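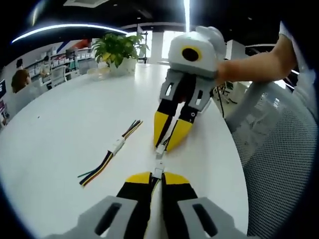 Pratetti has finished the first round of its fingertip comparison for hand-held grippers, setting its current soft pad against a stiffer tapered tip from Gutura. The test ran through May and covered 142 handovers per tip, all with small cable parts. Each handover is done with two grippers over a round white table: one holds a thin cable by its small white connector, the other comes down from above with yellow tapered tips and takes over. A bundle of black, yellow, green and brown wires with a white plastic connector is used for the separate sorting test, which is still open.

The tapered tip dropped 6 connectors, the soft pad 17. Haf Meredith, who leads the trials, puts most of the difference down to contact area. "The soft pad rolls a thin cable when you close on it slowly," she said. "The stiff one holds the angle, but you have to line it up better."

Wear has not been measured. Dilwyn Lloyd plans a run of nearly 2,000 open-close cycles on each set before the tips go onto the Nosura arm – the controller for that arm is being updated by Harries and is due back this month. Camera position will stay fixed for the arm tests, with the lens at the same height above the fingers for both tips.

Drop counts and the tip drawings are available from Pratetti on request.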